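Treralov Field Guide, Section 4
Two-handed cloth takes on a home table

Read section 3 first (charging, pairing, hand straps). This one assumes both tools are on, both clocks agree and Cinevis is open on the laptop. If Cinevis shows a red bar, go back to 3.6.

Rewritten in April after the second round of training. Old copies say to clear the table. Ignore old copies.

4.1 What we're after

Takes of a person moving, spreading and folding cloth with one hand-held gripper in each hand. Muli learns from the two wrist views and the finger gap, nothing else. No room camera, no depth. So if it can't be seen from the wrist it isn't in the data. Keep that in mind through all of what follows, most of the rules come from it.

One take = one cloth, one job, start to finish. Jobs are listed in 4.7.

4.2 Before the first take

1. Pick the table. Low tables by a sofa are good, kitchen tables are good. Glass tops no, the reflections ruin tracking.

2. Leave the household things where they are. Tissues, plates, toys, cushions, whatever is there. Move only what could fall, spill or burn.

3. Check any cooking plate or hob on the table is unplugged and cold to the touch. Do this yourself, don't ask and take the answer. It can stay on the table once checked.

4. Patterned table covers are fine. Good, even. Tracking hangs on to stars, checks, prints. A blank white cover is the hard case, see 4.8.

5. Curtains and lights: set once, then leave. If the sun moves across the table halfway through, finish the take and start a new set.

6. Wipe both lenses. Wipe the finger pads as well. Lint on the pads changes the grip more than you'd think.

7. Type the room name into Cinevis. Lower case, no spaces.

CAUTION: Fingers, hair and sleeves out of the linkage. The bars close faster than you can pull back. Roll sleeves above the elbow.

4.3 Pinching a fold

Most lost takes are lost at this step. The operator jabs at flat cloth, the pads skid, they jab again, and we have four seconds of jabbing that Muli then copies very faithfully.

1. Come in with the fingers open and upright. Not slanted.

2. Look for cloth that is already standing up. A ruck, a gathered bit, the side of a fold. Go for that first.

3. If there isn't one, press down lightly with one finger and nudge the cloth towards the other until it lifts. Then close.

4. Close slowly until the cloth stops sliding. Stop there. No squeezing.

5. Bring the second tool in to the side of the cloth, narrow tip first. Touch or hover, both are useful. Don't close it yet.

6. Hold both still for a slow count of two. The labelling step uses the hold to find the end of the grasp.

In the view below the jaws are shut on gathered folds, with the other tool's tip at the right corner of the patterned cloth. Note the plain olive-beige cloth partly beneath it. Two cloths overlapping is allowed, but tag the take "stacked".

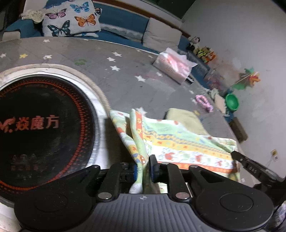 4.4 Spreading

1. Start from the pinch. Lift one hand's width off the table, no higher. High lifts swing the cloth in front of both lenses and the tracker has nothing to hold on to.

2. Draw the tools apart sideways till the top edge goes nearly straight. Nearly. Don't pull it tight, soft cotton will stretch and spring back on release.

3. Lower. Far edge touches first, then let the rest come down towards you.

4. Open both tools. Open the one that has less cloth in it first.

5. Leave the fingers open over the cloth and wait one breath before going for the next grasp. Same reason as the hold in 4.3, the software needs a clean gap to cut on.

6. Regrasp where needed. A part sticking out at the side, a corner turned under, a white underside showing through: these are all worth a regrasp. Small creases are not. Leave small creases.

Note on stripes. Striped and banded cloths are easiest to label, the bands show at a glance which way the cloth is turned. Have at least one in every home. But not only stripes! First round was nearly all stripes and Muli got very good at stripes and not much use at anything else.

Note on the other tool. It should be in view at some point in each take, from one side at least. Doesn't have to be whole. The tip and a bit of arm will do. If neither view ever catches the other tool the two tracks can't be lined up by eye later, and Isitz will put the take in the doubtful pile.

Check the live view from each wrist before going on to folds. You want both fingertips clear, cloth visible between them, some table on both sides and something steady in the background.
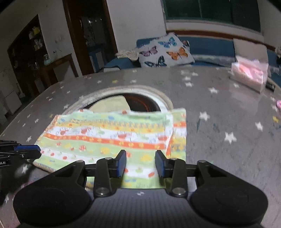 Fingers open over the striped cloth, second tool at the left.

If your live view has the fingertips much lower than that or hidden by cloth, stop and reseat the camera clip (3.2). Don't try to fix it by bending your wrist. You will forget by the third take.

4.5 Folding

1. Spread first, as 4.4. A fold take always starts from a spread cloth, even a badly spread one.

2. Pinch the two near corners. One tool each. If a corner lies flat, use the nudge from 4.3 step 3.

3. Lift and carry both corners away from you to the far edge. Low arc. Keep the tools level with each other, slow one waits for the fast one.

4. Set down, hold for two, open.

5. Smooth with closed fingers if needed. One stroke. Closed, please, open fingers catch the hem and drag the lot.

6. Second fold goes side to side. Pinch left corners with the left tool, the right tool rests on the middle as a weight.

Small cloths: one fold and stop. Anything too small to spread without the tools knocking together should be done one-handed and tagged "single".

CAUTION: If the tools touch each other while closing, let go of both triggers. Don't wrestle. A bent linkage bar means the pair goes back to the bench and you lose the day.

4.6 Ending a take

1. Both tools open.
2. Both tools back towards your chest, lenses still on the table.
3. Press the foot switch. One beep from each tool. If only one beeps the take is no good, mark it and redo.
4. Say the job and the result out loud. "Spread, good." "Fold, missed left corner." The microphone is on the laptop so face it.

Missed takes are kept. Do not delete them. We train on the recoveries too, and someone who fumbles a corner and gets it back is worth more to us than a perfect run. Tag it "recover".

4.7 Jobs for one home

78 takes in a full set. Order doesn't matter apart from spreads before folds. Five cloths at least, mixed sizes, belonging to the home wherever you can manage it and from our bag where not.

Spread from a heap
Spread from one pinched fold
Spread with second cloth under
Turn over
Fold once
Fold twice
Carry to other end of table

Change something on the table between cloths. Turn the plate, shift the tissues, push a cushion along. Small changes. Write nothing down, the cameras have it.

Rest your wrists. The tools are heavier at take fifty than at take one. Swap operators if there are two of you, and put the swap into Cinevis so that it goes down as a new operator.

4.8 Why we stopped clearing tables

Short version for those who asked. Full write-up is with the project papers.

We trained Muli twice, same number of takes, same jobs. First time on takes from cleared tables with plain covers. Second time on takes from tables left as found. Then ran both on the arm pair in homes neither had seen, 78 tries each, spread from a heap.

Cleared tables: 46 good spreads.
Tables left as found: 61 good spreads.

"Good" means all four corners out and no part of the cloth folded over another, judged from the final wrist view by someone who didn't know which version had been run.

Where the cleared version went wrong it mostly went wrong early. It would pinch a printed table cover, or head for a bright thing at the table edge and close on that. The second version still does this now and then, with prints that run close to the cloth's own colours. Not solved. Extra takes with a patterned cloth on a patterned cover are welcome, tag them "busy".

What we can't tell yet: whether it's the clutter that helps or the covers. The two came together in the second round, we didn't split them. Godfrey Rweyemamu is putting together a third round with clutter and covers varied separately, ask him for the sheet if your home has both kinds of table.

Plain white covers: tracking drops out on low lifts in both sets. If that's the only table, lay something flat with a print on it at the far side, outside the reach of the cloth. A magazine works. A tea towel does not, it gets grabbed.

4.9 Quick faults

Red bar in Cinevis in the middle of a take. Clocks have drifted. Stop, re-pair, redo.

Cloth slides out when lifted. Pads dirty or pinch too shallow. Wipe, then take more fold.

Cloth won't let go. Static, usually with fleece. Open fully, tilt, tap the finger on the table once.

Gap reading stuck. Close and open fully three times. Still stuck, swap tool.

One view darker than the other. Thumb over the sensor, nine times out of ten. Otherwise set both to fixed exposure, menu 2.

Isitz puts everything in doubtful. Check the left and right tools are in the correct hands. It has happend to all of us.

4.10 Packing up

Upload before you leave the home, on the cable, not over their wifi. Wait for the tick on both tools. Put the table back the way it was. Pads off, into the tin. Tools in the case lens up, straps tucked under, lid shut without pressing on it.

Next: Section 5, Drawers and doors.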